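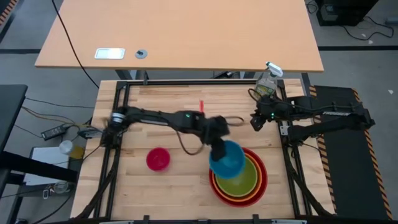
套碗要按什么顺序收，才不会卡在一起？

从最大的开始，一只一只往里放，口朝上，放完一只松手，不要往下压。洗过的碗先擦干外壁再套，隔夜也好拿出来。

上面这两句话，写在一张贴在我家橱柜门内侧的便条上，字是我写的，贴给我自己看。一个成年人需要在橱柜里给自己留便条，说明事情已经发展到了一定地步。

我家橱柜净宽50厘米，里面曾经住着一套彩色套碗、两口锅、一只再没蒸过任何东西的蒸笼，以及若干没有盒子的盒盖。按照碗的设计，一整套只占最大那只碗的地方，这是卖碗的人反复向我保证过的。保证的时候，碗是套好的。橱窗里的套碗永远是套好的，颜色从外到里一圈一圈，像靶子，也像某种很讲道理的生活。买回家的第三天，我的那套就散了：最小的在水池里泡着，中号装了半头蒜，大号里发着面，第二大的那只下落不明，后来在阳台上找到，里面有晾衣夹。

套碗这种东西，套着的时候才叫套碗。散了就是一些颜色不太搭的碗。

一种很老的诚意

把大小不等的容器一个装进一个，不算新主意。我外婆有一摞搪瓷盆，白底蓝边，最大的能给婴儿洗澡（洗的就是我，据说哭得很凶），最小的用来调浆糊。平时它们叠在灶台下面，用的时候抽哪只都会惊动全体，一早五点半，整栋楼都知道她要和面了。搪瓷磕掉的地方露出黑铁，每一块黑斑她都能说出年份和责任人，其中相当一部分责任人是我舅舅。

塑料把这件事变得安静，也变得鲜艳。搪瓷时代，颜色是边上那一圈的事，到了塑料碗，整只碗都是颜色，而且往往每只一个颜色，好像厂家担心你分不清大小。这份担心我起初觉得多余，后来在早晨没戴眼镜的时候领了情。“把那只绿的给我”，比“把那只比中号小一点、又比小号大一点的给我”省事得多，也比较不容易引起争吵。

做套碗的人都有一种诚意：他们相信你会把东西放回去。这个信念支撑着整个产品。每一只碗的弧度、碗沿的厚度、碗底那一圈浅浅的凸起，都是为了“放回去”这个动作准备的。如果你从来不放回去，那你等于花钱买了一些用不上的几何。

我在卡德柯伊租房子已经有些年头，买菜要下坡，提着菜回家要上坡，所以对一切“能叠起来”的东西都有好感。坡底那条街上有一家Yalçınkaya，卖锅、卖筛子、卖压蒜器，也卖各种塑料制品，店面窄而深，走到底要侧身。店主Beril Duman对套碗有一整套看法，听她讲完需要喝两杯茶，茶是她请的，所以我也不好中途离开。

她的第一条看法是，顾客都是看颜色买的，回去以后都是为形状生气。

“他们站在门口，手指着说，要那个有粉的。”她说，“没有人把最小的那只拿出来，再放进去一次。你买鞋还走两步呢。”

于是她在柜台上演示给我看。她拿了一套Tulico的，抽掉最里面那只，举到离碗口一拃的地方，松手。小碗落进去，晃了一下，坐稳了。然后她换了一套Gristard的，同样一拃，同样松手，小碗斜着卡在半路，一边高一边低，像个不肯进屋的客人。Gristard贵得多，碗壁也直得多，她说这叫“好看的直”。

“直的好看，直的装得多，直的夹手。”她把那只斜着的碗敲下去，再往外拔，拔的时候整套碗都跟着离开了柜台。她没有再说什么，只是看着我，让我自己体会。

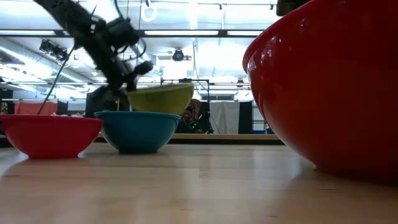 悬在半空的黄绿色碗，正下方是蓝绿色的碗，右侧是大红碗。

关于斜着放

我后来注意到，人把一只碗放进另一只碗，很少是平着放下去的。多数时候是一侧先到，碗沿搭着碗沿，然后另一侧再落。道理不复杂：手捏着碗的一边，碗自己就会歪。要想平着放，得用两只手，或者从上面张开五指罩着抓，后一种抓法对小碗管用，对大碗就得看你弹不弹钢琴。

斜着放有斜着放的好处。先落的那一侧给你一个支点，你知道碗在哪里了，剩下的事交给重力。坏处是如果两只碗大小太接近，先落的那一侧会顶住里壁，另一侧下不去，这时候人的本能是按，一按就卡死。Beril Duman把这叫“结婚”，她说每个月都有人捧着结了婚的碗来店里，问能不能离。

能离。她的办法是往里面那只倒凉水，把外面那只坐进热水，等一会儿，拧着转，别直着拔。热水用不着滚烫，40度就够，手伸得进去，塑料也受得住。我照做过，成功了，喜悦大得不成比例，当场又把两只套回去，于是又卡住了。

除了温度，还有水。擦得不干就套，两层碗壁之间留下薄薄一层水，碗底一坐严，空气进不去，拔起来便格外费劲。我的便条上那句“擦干外壁”，背后是一个深夜，我想拌一点黄瓜，最后是用外面那层大碗连同里面卡着的中碗一起拌的。黄瓜味道没有受影响，洗碗的时候多洗了一只。

碗口朝下晾的问题，我和Beril Duman意见不合。她主张朝下，水往外流；我主张侧着靠墙，朝下的碗会在台面上闷出一个水圈。我们各自引用了自己的母亲，谁也没有说服谁。

谁是最大的那只

每一套碗里，最大的那只总是过得最辛苦。它装不进任何东西里，别的碗有归处，它就是归处。它还得独自面对橱柜门。我那套的大碗口径32厘米，橱柜深度本来够，偏偏铰链往里多伸了一块，门关到最后要用膝盖。用膝盖关了一年以后，漆面上磨出一块浅色的印子，房东来看房时盯着它看了很久，我给他倒了茶。

可是大碗也最有用。和面、腌肉、泡豆子、给一整棵生菜洗澡，都非它不可。过节的时候它装沙拉，平时它装别的碗，下雨天它放在厨房天花板那条缝下面，接水。我认识的人里，没有谁家的大碗没干过几样说明书里没有的活。邻居家的那只用来给狗洗脚，洗完了冲一冲，邻居说是专用的，我在她家吃沙拉之前还是会看一眼碗的颜色。

中间的几只日子平淡一些。第二大的打鸡蛋嫌大，和面嫌小，多半时间在替大碗候补。中号是劳模，几乎天天在水池里。容量2升的那只是我用得最顺手的，半斤面粉加水加手，活动得开，面粉也飞不出来。

最小的那只命运最不可测。它装过盐、图钉、剥下来的蒜皮、钥匙、橄榄核。它最先丢，也最常在别处出现。我曾经问Beril Duman，Tulico能不能单卖一只最小的，她从柜台底下拖出一个纸箱，里面全是单只的小碗，各种颜色都有，她说是从断了码的套装里拆出来的，等的就是我这种人。

我买了一只。颜色对不上，大小也差一点，套进去会晃，轻轻的，开关橱柜时会“嗒”地响一声。听惯了以后，哪天不响，我就知道它又出去了。

桌面的事

讲套碗的人很少讲桌面，这不公平。碗是在桌上套的，也是在桌上散的。

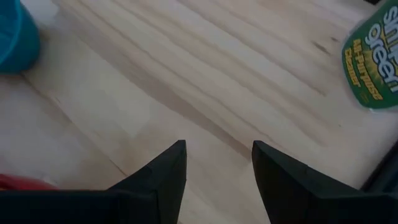

浅色木桌面，一道灰褐色的深木纹斜着穿过。

浅色的木桌配彩色塑料碗，几乎怎么摆都不难看，这大概就是目录都爱用浅木头的原因。红的更红，绿的更绿，蓝的也不至于沉下去。换成深色的桌子，同样的碗就显得有些吵，像在饭店大堂里穿着泳衣。我在家试过，桌子是房东的，深胡桃色，铺上一块米色桌布以后，碗立刻懂事了很多。

不过木头桌面有自己的脾气。碗底要是带着水，放久了会留一个圈，套碗大小不一，圈也大小不一，时间长了桌上就是一张同心圆的靶纸。刷过油的木头好一点，记得补油的人家也好一点，这两类人家我去过，不多。我自己的做法是，圈印出来以后，在上面放一只碗。

木头还有一个好处，静。塑料碗落在木头上，声音闷，不扎耳朵；落在石头台面上，则是一声脆响，随后还要原地转几圈，越转越快，声音越来越密，最后“啪”地停住，全家都抬头。碗转起来的时候，伸手去按和不伸手去按，结局差不多，我一般选择站着看完。

桌面要空出多大地方才够把一套碗收好？Beril Duman的回答是，够放最大的那只，再够放你正在找的那只。她的柜台就是这么大，余下的地方堆着账本、茶杯和一盘永远没人动的糖。我自己收碗的时候需要整张桌子，还得把椅子也用上。我喜欢把它们先全部摊开，各就各位，然后再一只只收，像点名。这么做毫无必要，一只一只直接往上套就行了，可是摊开的那一会儿桌子确实好看。

抽屉公司的介入

去年有人送了我一份Jirnmont的产品册，这家公司做厨房抽屉，主张一切东西都不应该放在柜子里，而应该放在抽屉里，最好是他们的抽屉。产品册有一页专讲碗，建议用木桩把套碗隔开，每一摞周围插一圈，这样开抽屉时碗不会滑动。画得很清楚，看完让人想立刻搬家。

我拿着产品册去给Beril Duman看。她翻得很仔细，翻到价格那页，合上，用它垫了茶壶。

平心而论，抽屉的主意是对的。从上往下看，套碗才是套碗，每一圈颜色都在那里，缺哪只一目了然。放在柜子里，从侧面看，你只看得见最外面那只，里面缺了谁，要端出来才知道。我有一回兴冲冲端出整套去邻居家做饭，到了才发现里面少了中号，多了一只盒盖。

我没有买抽屉。我把套碗从柜子里搬了出来，搬到冰箱顶上。冰箱顶比我高，从上往下看依然办不到，但至少门不用膝盖关了。原来的位置归了那只蒸笼，它现在一个人住得很宽敞。

孩子和套碗

再贵的玩具也很难打赢一套碗，凡是带孩子来过我家的人都见识过。外甥女两岁那年夏天在我这里住过，整个八月，她每天上午的正事就是把碗套进去，再拿出来。大的放不进小的，她不信，要按，按不进去就换一只更大的来按。这个实验她做得极有耐心，结论迟迟不下。

她母亲给她带了一套专门的叠叠杯，颜色更齐全，边角磨得更圆，盒子上印着适用年龄。她把叠叠杯全部倒进我的大碗里，端着走了。

大人看孩子套碗，会忍不住伸手。我也伸过，替她把蓝的放进红的里，她看了看，把蓝的拿出来，自己放了一遍，放得比我歪，但很满意。后来我学乖了，坐在旁边剥豆子，豆子剥在哪只碗里由她安排，过一会儿那只碗就会被征用，豆子倒在桌上，滚得到处都是。

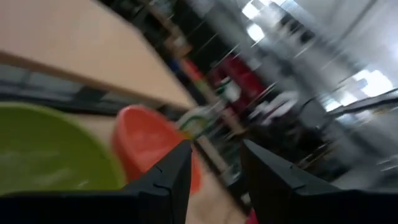 那个夏天我捡豆子捡出了经验：先看桌腿边，再看地板缝，最后看自己的拖鞋。

她回去以后，碗的顺序乱了很久。我有时候故意不去理它，绿的歪在一边，红的扣着蓝的，冰箱顶上像是刚开完一场会。Beril Duman听我讲这件事，没有感动，她问的是孩子有没有拿碗沿磨牙。磨了。她说那就对了，碗沿上会起毛刺，拿细砂纸蘸水轻轻转一圈，洗干净再用；毛刺太深的那只就别盛吃的了，装夹子去。

所以我的第二大碗在阳台上，是有正当理由的，只不过理由来得比碗晚。

挑碗时可以做的几件事

我请Beril Duman给读者一些建议，她说她只有一条，就是到她店里来买。我又续了一杯茶，她才往下说。

在店里就把碗全部拆开，再全部套回去，店家脸色不好也要做完。套好以后捏住最里面那只往上提，只应该提起来一只。提起来两只的，放回货架；提起来一整套的，可以考虑拿去当锅盖架。

摸碗沿，要圆，要有一点外翻，手指能钩住。完全平直的碗沿看上去利落，湿手去拿的时候会想念那一点外翻。

把碗放在平处，按一下边，看它翘不翘。最小的那只多半会翘，可以原谅，最大的不行。

闻一下。味道冲的，开窗放几天也还是冲，拿来装晾衣夹没有问题。

颜色随便挑。她说这话时语气里有一种放弃，因为反正大家都是先挑了颜色再来听她讲前面几条的。我那天进店时手指着的，也是有粉的那一套。

临走的时候，门口进来一对年轻人，站在架子前商量要黄绿的还是要蓝的，商量得很投入。Beril Duman从柜台后面绕出来，侧着身子，一手拿着Tulico，一手拿着Gristard，我知道接下来她要把小碗举到一拃高的地方了。茶已经在炉子上，我提着我的菜，往坡上走。

到家以后我照例先把大碗拿下来，搁在桌上，洗菜。生菜占了大碗，黄瓜占了中号，钥匙不知道什么时候已经在最小的那只里了。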